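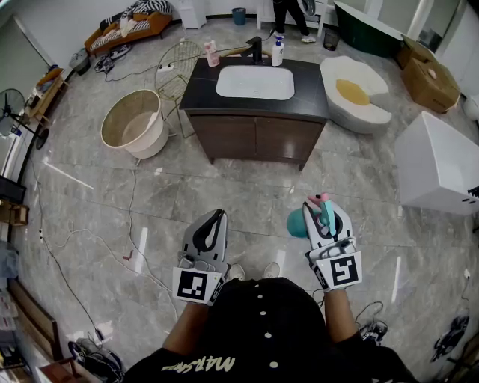
Handgreifer vergleicht man am besten paarweise, links und rechts, mit demselben Gegenstand und derselben Person. Wir haben das im Mai mit zwei Fingersätzen gemacht, dem Standardfinger von Wonholm und dem weicheren Finger von Vavura, und die Reihenfolge der Schritte hat sich seitdem nicht mehr geändert. Als Prüfling eignet sich ein kleines Kunststoffspielzeug mit runden Teilen, etwa das in Türkis und Pink im rechten Greifer. An einer Rundung zeigt sich ein schlecht sitzender Finger schneller als an einem Würfel. Die Markerquadrate an beiden Greifern müssen von der Kopfkamera aus frei sichtbar bleiben, auch wenn die Unterarme nach vorn gestreckt sind.

Suche Suchbegriff eingeben Alle Kategorien

Schritt 1: Finger einsetzen
Schraube lösen, Finger bis zum Anschlag in den Schlitz schieben, Schraube handfest anziehen. Danach den Greifer zehnmal leer schließen und den Sitz noch einmal prüfen. Beim Vavura-Finger muss man nach dem Leerlauf meistens etwas nachziehen, beim Wonholm-Finger selten.

Schritt 2: Kamera am Greifer prüfen
Greifer mit der Kamera nach oben halten und das Livebild ansehen. Die Fingerspitze soll in der Mitte stehen und bei geöffnetem Greifer nicht aus dem Bild wandern. Deckenleuchten sind ein guter Test für die Belichtung.

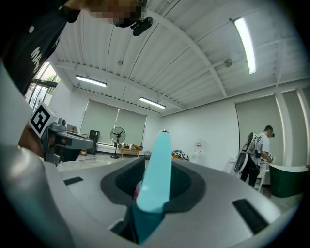

Steht die Belichtung auf Automatik, pumpt das Bild bei jeder Drehung. Wir stellen sie deshalb fest ein und lassen den Wert für beide Greifer gleich. In der Adjei-Software liegt die Einstellung unter „Aufnahme“, nicht unter „Kamera“.

Schritt 3: Marker abgleichen
Den Markerwürfel langsam vor der Greiferkamera bewegen, erst quer, dann zur Kamera hin. Für einen brauchbaren Abgleich verlangt die Software 164 erkannte Ansichten. Wer zu schnell dreht, bekommt unscharfe Bilder und fängt von vorn an. Den Würfel nur am Rand fassen und keine Markerfläche mit den Fingern abdecken.
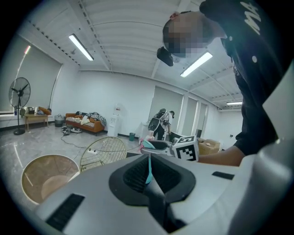
Abgleich mit dem Markerwürfel, Blick aus der Greiferkamera.

Schritt 4: Greifversuche
Pro Fingersatz 20 Griffe je Hand, dann wechseln. Der Gegenstand wird jedes Mal neu abgelegt, auch nach einem Fehlgriff. Notiert werden nur drei Dinge: gehalten, verrutscht, gefallen. Über alle Durchgänge kamen bei uns 1.970 Griffe zusammen, davon 270 verrutscht. Der größere Teil davon entfiel auf den Wonholm-Finger, fast immer an runden Stellen. Bei flachen Teilen lagen beide gleichauf.

Schritt 5: Auswerten
Zuerst die Läufe aussortieren, in denen ein Marker länger verdeckt war. Dann links und rechts getrennt auswerten, sonst mittelt sich ein lockerer Finger heraus. Die Vorlage für die Tabelle ist dieselbe wie beim Armvergleich in Grondton.

12 Kommentare 38 mal geteilt

Ähnliche Beiträge
Wonholm-Finger nachschleifen
Kopfkamera und Greiferkamera zeitlich abgleichen
Grondton: zwei Arme an einem Controller
Adjei-Software: Aufnahmen exportieren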